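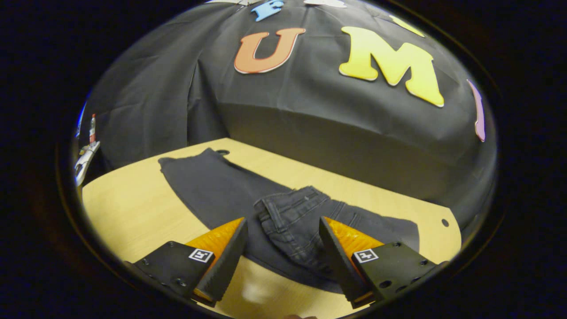
Test Grippers on Laundry Before Buying the Arm

Most purchasing decisions in laboratory automation still begin with the arm. Reach, payload and price are compared at length, and the gripper is chosen in the last week from whatever the supplier has in stock. It is the position of this column that the order should be reversed, and that the first trials should be done by hand, on cloth.

The Gustby workshop compared 3 finger designs in September, among them a soft ribbed pad on a flat drilled plate. The test object was a pair of jeans. Denim is a demanding choice. The waistband is thick, the legs are limp, and a pocket seam will catch a hard fingertip that slides over a cardboard box without trouble. Each design was given 500 grasps, held by an operator, before any of them was bolted to a robot.

Critics of this method, including several colleagues at Drummond, argue that a person compensates for a poor tool. The wrist corrects, the elbow gives way, and the gripper receives credit it has not earned. The objection is fair. It does not, however, defeat the case for starting by hand. An operator who must twist the wrist to get under a belt loop has learned something about finger width that no data sheet from Fasach or Zatudora will supply. Those corrections should be written down and treated as results.

Euan Baxter, who ran the trials, has proposed that every finger set be scored on two sheets -- one for the grasp, one for what the operator had to do to achieve it. We support the proposal. It adds 15 minutes to a session and would have spared Gustby at least one order of fingertips that were too stiff for a folded hem.

The printed markers on the finger plates deserve the same attention. A marker is useful only while the camera can see it, and loose fabric has a habit of rising over whatever is beneath it. Mounting position should be settled during the hand trials -- not after the arm has been installed and the cables tied down.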